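4. What the pipe task did and did not show
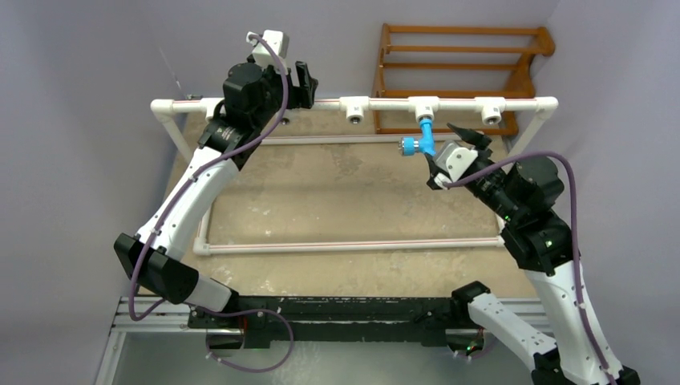 The student team came to us with a claim, and the purpose of this section is to test it. Their end-of-term report stated that the two-arm cell "can do basic plumbing". We think the evidence supports something narrower, and we set out the trials in enough detail for readers to make up their own minds.

4.1 Task and setting

The Kudumthorpe project module runs over one term and ends in November. Four students took the assembly option: Jolene Gilchrist, Tymofii Hrytsenko, Esperanza Pacheco and Czesław Baran. They were given a pair of arms on a shared rail, a supply of pipe and fittings, and a free choice of task. They chose to fit threaded connectors into the T-fittings of a white PVC pipe frame laid on a board.

Figure 1. The two-arm cell and the pipe frame. The gripper of the right arm is closed around a light blue fitting at one of the three T-fittings on the top pipe; the gripper of the left arm is just above the same pipe.

A trial began with both arms parked and the blue fitting held in the right gripper, placed there by hand. It counted as a success if the fitting was still in the T-fitting after the gripper had opened and the arm had moved clear. Nothing was said in the original plan about how far the thread had to be engaged, and this turned out to matter a good deal. A fitting that has gone in by half a turn will usually stay where it is. It would not hold water, and one of us (Melnychuk) could pull several of them out with two fingers.

4.2 Results as reported and as rescored

The students ran 205 trials over the final weeks of the module. They did not keep a record of which runs were practice and which were meant to count, so we have used only the last two blocks, for which the logs are complete. The first block had 23 trials and the second had 22.

Under the students' own rule, nearly every trial in both blocks was a success. We then rescored them from the logged wrist rotation, asking for at least one full turn after first contact with the thread. Only seven trials from the two blocks together passed. All of them came from the second block, after Hrytsenko had slowed the approach and added a short backwards turn to find the start of the thread. That change is the most useful thing to come out of the project, and the student report gives it a single line.

We do not want to overstate the rescoring either. Wrist rotation is a poor stand-in for thread engagement, as the fitting can slip in the fingers while the wrist goes on turning. A torque reading would have been better. The logs do not contain one.

4.3 The role of the second arm

The report describes the task as "bimanual". We have doubts about the word. In most of the logged trials the left arm moved to a fixed pose near the top pipe and stayed there until the end. The students' argument was that it steadied the frame. To check this, Pacheco and Baran repeated a short run with the left arm parked, and found no difference they were willing to defend. The run was too small to settle the matter - but the burden of proof lies with those who want to use two arms where one might do.

There is a fair reply to this, which Gilchrist made when we went over a draft. The second arm was there for a later stage, in which one gripper would hold the pipe while the other turned the fitting. Time ran out before that stage was built. We accept the explanation, and would only ask that a planned ability is not listed among the results.

4.4 Position of the frame

All the trials we examined used one frame position. The students marked the board's place in the cell and returned it there whenever it had been knocked. When we asked for the frame to be moved by the width of a finger, the approach missed the opening and the run was stopped. The program plays back a taught path with small corrections, and we found no sign in the logs that the corrections were ever large enough to deal with a shift of that size.

None of this is unusual for work done in one term, and the marks awarded were deserved. Our quarrel is with the wording, which was copied into the module's publicity page more or less unchanged. As of 22 January 2024 the page still says "plumbing". We have asked for "inserting a hand-loaded fitting at a known position", and are waiting for a reply.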